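3.2 Microwave task

The second task was built by two students in the course, Aniela Krawczyk and Shayne Mudgway. The arm has to reach into an open microwave, place a plate with a toy hamburger on the turntable, back out and close the door. We recorded 723 demonstrations by teleoperation over 14 lab sessions. Each session began with the oven moved to a new position on the green table surface.

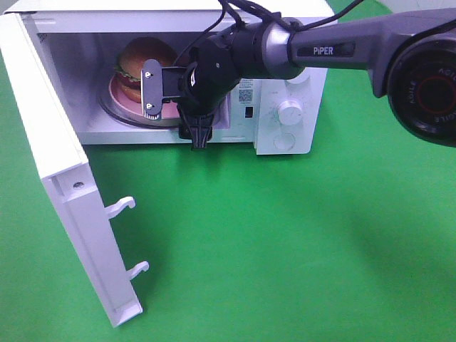 Figure 2. The PiPER arm with its gripper inside the open microwave. The plate and toy hamburger are on the turntable.

Most failed trials came from the cavity opening. The gripper must stay level while it clears the door and its two latch hooks, and small errors in wrist angle led to contact with the cavity wall — usually on the way out. Policies trained for 2000 steps often released the plate too early. Longer training reduced this, but the door-closing step stayed the weakest part of the task. Results for each stage are given in Section 4.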